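Search this site
Enter a word
Go

Why Wood Has Rings and Grain

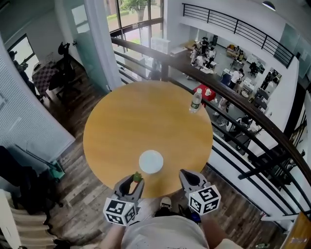
A round wooden tabletop beside a dark wooden handrail.

Wood is a material made by trees. It is used for floors, doors, pencils, boats, spoons and tables. Most pieces of wood show lines on the surface. The lines are called grain. This page explains what makes the grain, why it looks different from one board to the next, and why wood swells and shrinks after it has been cut.

Words in capital letters are explained in the word list near the end.

1. What wood is made of

A tree is built from very small parts called CELLS. Most wood cells are long and thin, like drinking straws with closed or partly closed ends. They stand upright in the trunk, side by side, and are stuck to each other by a natural glue called LIGNIN. The walls of the cells are made mainly of CELLULOSE. Cotton and paper are also mostly cellulose.

While the tree is alive, the cells in the outer part of the trunk carry water from the roots to the leaves. Most of these water-carrying cells are already dead. They do their work as empty tubes, and the water is pulled up through them as it leaves the tree through the leaves.

2. Where a tree grows

A tree gets taller only at the tips of its branches and its main stem. It gets wider along the whole trunk. A nail driven into a trunk at the height of your shoulder will stay at that height for as long as the tree lives. The bark and new wood may grow over it, but it will not move up.

The widening happens in a layer just under the bark. The layer is called the CAMBIUM. It is thinner than a sheet of card. On its inner side the cambium makes new wood. On its outer side it makes new inner bark. The newest wood in a tree is therefore on the outside, next to the bark, and the oldest wood is in the center.

3. Rings

In places with a warm season and a cold season, the cambium does not work at the same speed all year. In spring it makes wide cells with thin walls. This is EARLYWOOD, and it usually looks pale. In summer it makes narrow cells with thick walls. This is LATEWOOD, and it usually looks darker. In winter the cambium stops.

One pale band and one dark band together make one ring. One ring is one year of growth. If a stump has 80 rings, the tree grew for 80 years at the height where it was cut. The real age is a little greater, as the tree needed time to grow up to that height.

Rings are not all the same width. A year with enough rain and light often gives a wide ring. A dry year often gives a narrow one. An attack by insects can also give a narrow ring, so a single narrow ring does not prove that the year was dry. Scientists compare many trees from the same area before they decide.

Some trees in hot, wet regions have no clear rings at all. The weather there is much the same in every month and the cambium does not stop. Their age has to be measured in other ways.

4. Heartwood and sapwood

A cut trunk often has two zones. The outer zone is SAPWOOD. It carries water and stores food. The inner zone is HEARTWOOD. It no longer carries water. The tree has filled many of its cells with substances that slow down rot and insects. In some kinds of tree, such as black walnut, these substances make the heartwood much darker. In others, such as spruce, the two zones are hard to tell apart.

A hollow tree can stay alive for a long time. The hollow is in the heartwood, and the sapwood around it can still do its job. The tree may be weaker in a storm.

5. Grain

Rings and grain come from the same layers. The difference is the direction of the cut.

Cut straight across the trunk and you see circles. This surface is called END GRAIN.

Cut lengthwise through the center and you see lines that are nearly straight and side by side. Boards cut like this are called QUARTERSAWN.

Cut lengthwise but away from the center and you see arches and long pointed loops. Boards cut like this are called PLAINSAWN. They are the most common kind, as the sawmill can cut them quickly and waste less of the log.

A carrot can be used to see this. It has a core and an outer part. Ask an adult to cut one piece across, one piece lengthwise through the core, and one piece lengthwise at a slant. The three cut faces do not match, although all of them came from one carrot.

6. Knots

A knot is the base of a branch. When a branch starts to grow, the trunk is thin. Each year the trunk adds a layer, and the layer closes around the branch. When the log is sawn into boards, the saw passes through the branch and leaves a round or oval mark.

If the branch was alive while the trunk grew around it, its wood is joined to the wood of the trunk. This is a tight knot. If the branch was dead, it is not joined, and the knot can fall out and leave a hole. This is a loose knot. Grain bends around a knot in the way that water bends around a stone in a stream.

7. Hardwood and softwood

These names cause mistakes. They do not tell you how hard the wood is.

HARDWOOD comes from broad-leaved trees such as oak, maple and cherry. SOFTWOOD comes mostly from trees with cones, such as pine, fir and cedar. Balsa is a hardwood by this rule, and you can dent it with a fingernail. Yew is a softwood, and it is harder than many hardwoods.

The cells are different too. Hardwoods have wide tubes called VESSELS. On the end grain of oak the vessels can be seen without a magnifying glass as tiny holes. Softwoods do not have them. They carry water in narrower cells called TRACHEIDS.

8. Why wood moves

Wood takes in water from damp air and gives it up to dry air. The water goes into the cell walls. When the walls take in water they get thicker, and the whole board gets wider. When they dry, the board gets narrower. The length hardly changes, because the cells run lengthwise and swell mostly sideways.

A wooden door that sticks in a damp summer and closes easily in winter is showing this change. Furniture makers have to plan for it. A wide tabletop is often fixed to its base with clips or with screws in long slots, so that the top can get wider and narrower without splitting.

Varnish, oil and wax slow the water down. They do not stop it completely. Some finishes also change the color of the wood. Oil-based varnish tends to turn more yellow as it gets older.

9. Test it yourself

You will need: 2 wooden craft sticks from the same packet, a glass of water, a pencil, a ruler marked in millimeters.

Write A on one stick and B on the other.
Measure the width and the length of both sticks. Write the numbers down.
Put stick A in the water overnight. Leave stick B on a shelf.
Next day, wipe stick A and measure both again.
Let stick A dry for a few days and measure it once more.

The change is small, so measure at the same place each time. Make a pencil mark on the stick to help. Shaohua Fu's class tried this in June and found that the pencil marks lasted but marks from a felt pen ran in the water.

10. Questions sent in by readers

Does it hurt a tree to count its rings?
A tree does not have to be cut down. Scientists use a hollow drill called an increment borer, which takes out a core thinner than a pencil. The core shows all the rings in a row. The hole is a small wound, and the tree usually seals it.

Can a ring be missing?
Yes. In a very bad year a tree may make no new wood in part of the trunk. A tree can also make a false ring if growth stops in the middle of a season and starts again.

My ruler is wooden. Will it get longer when it is damp?
By so little that you would not be able to see it.

Word list

CAMBIUM: the thin growing layer under the bark.
CELLS: the tiny parts that living things are built from.
CELLULOSE: the main material in plant cell walls.
EARLYWOOD: the pale part of a ring, made in spring.
END GRAIN: the surface you see when wood is cut straight across.
HARDWOOD: wood from a broad-leaved tree.
HEARTWOOD: the older inner wood.
LATEWOOD: the darker part of a ring, made in summer.
LIGNIN: the material that stiffens cells and holds them together.
PLAINSAWN: cut lengthwise, away from the center.
QUARTERSAWN: cut lengthwise, toward or through the center.
SAPWOOD: the younger outer wood that carries water.
SOFTWOOD: wood from a tree that usually has cones.
TRACHEIDS: narrow water-carrying cells.
VESSELS: wide water-carrying tubes in hardwoods.

Text by Nobuhle Ngubane. Checked by Lwazi Makhubela. Last changed Saturday, July 22, 2023.

Contact us | © Zerkcombe Pages for Schools | Back to top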